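Reviews > Teaching and clubs > Robot kits > Zarkell two-arm bench

I've put off writing this review for most of a term, partly because the students kept finding new things to like (and to grumble about) and partly because I wanted us to have properly lived with the bench first. We bought it for our final-year project group, seven students in all, with a grant of £3,000 from the Ogunleye fund that covered the arms and the bench parts but left the computer to us. So please read what follows as the view of people who teach with it, week in and week out, and who have to clear it up afterwards.

The bench came from Dreltico in more boxes than I had expected, with a printed manual of 73 pages. I must say it's a lovely manual! The wiring pages are especially clear, and the students had the rails square and both arms bolted on in one long afternoon, with a break for toast. The part on calibrating the wrist cameras is thinner, and we ended up working a good deal of that out for ourselves. I'd ask for a proper worked run through it in the next edition, with every number shown.

Our project this year is shelf stocking. The arms have to pick up tins from the mat, put them on a low wooden shelf at the back and leave everything else alone, and the group will show it at the Birnberg student meet in March. Tins sound like a dull thing to pick up, but they are a very good teacher. They come in different heights and widths, the lids shine back at the cameras, and a tin that has gone over on its side is a different problem from one standing up. The plant stays on the bench too, as something to steer round.
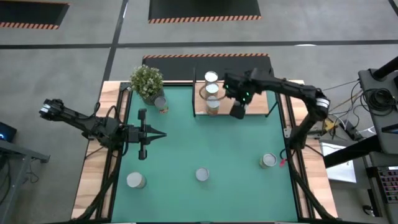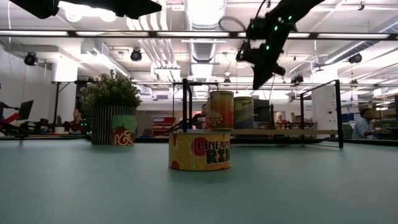 The pineapple rings, on the mat in front of the shelf.

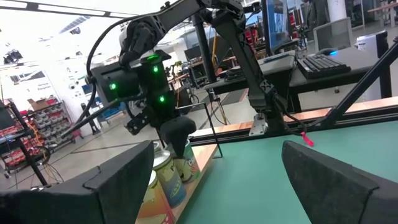
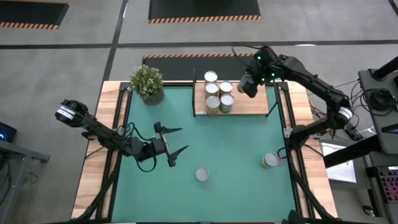
As for the arms themselves, I'm very fond of them. They are quiet enough to talk over, which matters a great deal when you have one student driving and the rest all wanting to say what went wrong. The narrow fingers are good at getting in between things that are close together, though they ask for a tidy approach, and a tall tin gripped too near the top will swing a little. We've logged 1,530 tries so far this term and haven't had to change a motor - I was braced for at least one.

The green lights on the wrist are handy as well, and I only wish the manual told you what all the patterns mean. Two of the students have made their own chart and taped it inside the cupboard door.

Now the grumbles. Cable clips are the big one. The ones supplied are too small for the number of leads you end up with, and we bought bigger ones within a fortnight. The software that comes with it saves each run under the time of day alone, so you do need to rename things as you go or you'll spend a happy hour hunting for Tuesday's good one among all the bad ones. And the mat marks easily, so keep the pens on another table.

Would I buy it again? Yes, and I'd order the spare fingers at the same time, as they took ages to arrive when we sent for them separately. If your group is very new to all this, I'd start with one arm and leave the second in its box until after the first half-term. We didn't, and the first few sessions were rather a muddle of elbows.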